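The bar tools arrived at the Jerkthorpe lab in June, and Kinga Gulyás has been teaching two robot arms to handle them ever since. Her method, called Numier, learns from 500 demonstrations in which a person guides the arms through a task. What interests her is the pauses.

"People stop for a moment before they pick up something awkward," she says. "We used to cut those moments out. Now we keep them."

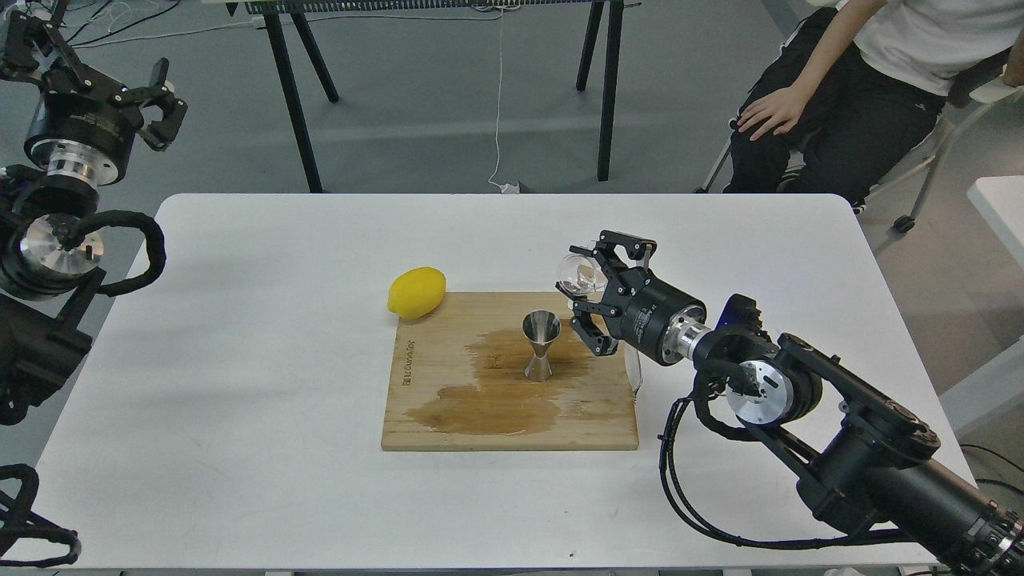
The right arm holds a small clear cup, with the jigger on the board.

Clear cups are a hard test. Depth cameras often look straight through them, so the arm has to judge a rim from faint reflections. Polished metal brings the opposite trouble – it throws back light from everything near it.

With the pauses left in, the arms completed 70 per cent of their trials. Trained on the trimmed recordings, they dropped things more often and closed their grippers too early. Chiharu Morikawa, who ran the trials, wants to repeat them with other glassware before the group publishes. 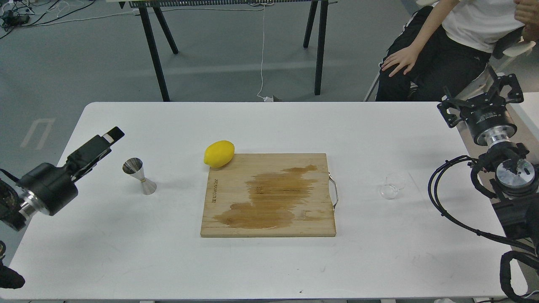 Does the method need a new set of demonstrations for every object?
Only for shapes far from those it has learnt – a similar cup needs six more.

Comments

Orysia Boiko: Would like to see the failed trials as well.

Khrystyna Stelmakh: We trimmed ours too. Might go back and check.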